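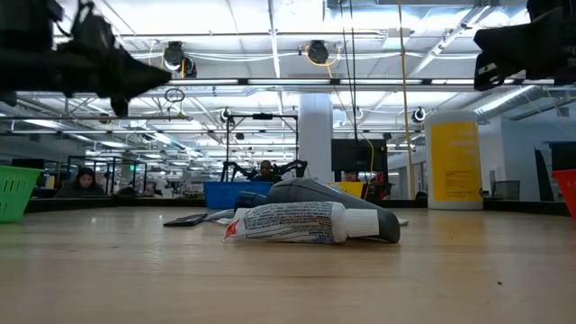
How many bins does it take to sort out a table full of odds and ends?
Fewer than you own. Start with two, one for things that live in this room and one for things that wandered in, and add another only when one of those overflows.

The wanderers are the trouble. A tube of toothpaste has no business outside the bathroom, yet one turns up on every table I have ever cleared, usually next to a phone. Carry the whole bin of strays around the house in one trip. Thirty separate trips will feel like exercise and end in front of the fridge.

Open-topped plastic baskets beat anything with a lid, since a lid is a shelf in disguise. Give each color one job and stick to it. If blue is bathroom, blue stays bathroom, even when yellow is closer.

Scraps of paper get read once, then kept or tossed. Smoothing one out and putting it back is cheating.

Anything with a cord goes in last, wrapped loosely. Give the empty tabletop a wipe and enjoy it for the 2 minutes it stays that way.

Next on the Grorel tips page: the drawer with 400 rubber bands.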